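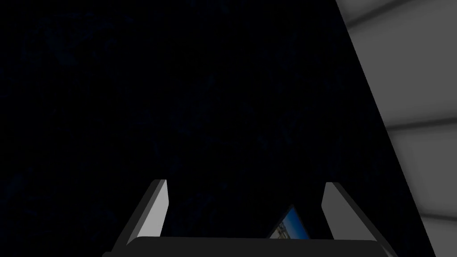

4.2 Keeping the Flurkis cell in shape

I look after the simulated Flurkis cell myself, so most of this section comes straight out of my maintenance notes (and a fair number of late evenings). The cell is a two-armed robot at a table in one of our Zullirwood rooms, and you'd think a machine with no real bolts would stay put once you set it up. Ours didn't! Every time I updated the Rezende physics build, something in the hands shifted a little, and I'd only notice once a run of grasps had gone sour.

So now I go over the hands before each batch, both of them, starting from the open pose. Figure 6 is the kind of working position I like to check from, with the two grippers open at the table and the small items spread along the white top.

Figure 6. Both arms at the table, grippers open.

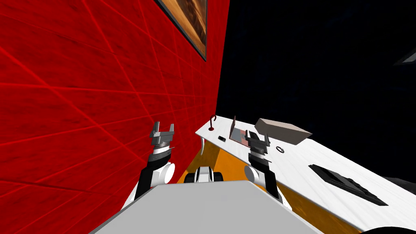 Finger alignment

I start with the fingers. I send each hand the open command, wait 30 simulation steps for things to settle, and then read back both finger joints. If the two readings don't mirror each other I reload the hand model from the Datley config and try again. I used to nudge the offsets by hand, and I'd really steer you away from that, it took me most of August to clean up after it.

Then I close and open the hand 13 times with nothing in it and compare the last reading with the first. Drift usually shows up by then. When it does, the culprit has nearly always been the joint damping, which the importer likes to put back to its default without a word.

I also turn each hand away from the table and look at it against something plain to read. The red tiled wall is great for this: the gray fingers stand out well, and in Figure 7 you can see them wide apart with only tile showing in the gap.

Figure 7. Open gripper with the red wall behind it and the doorway to the left.
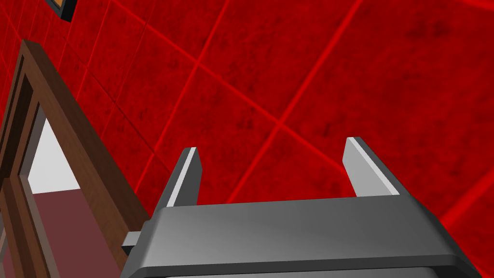 4.3 Resetting after a bad contact

Sometimes a finger gets pushed into an object and the solver goes wild. I stop the run, park both arms, drop the contact cache and let the cell idle for 60 steps. After that I repeat the finger check from 4.2 on the hand that was in contact, and log the reading next to the run number.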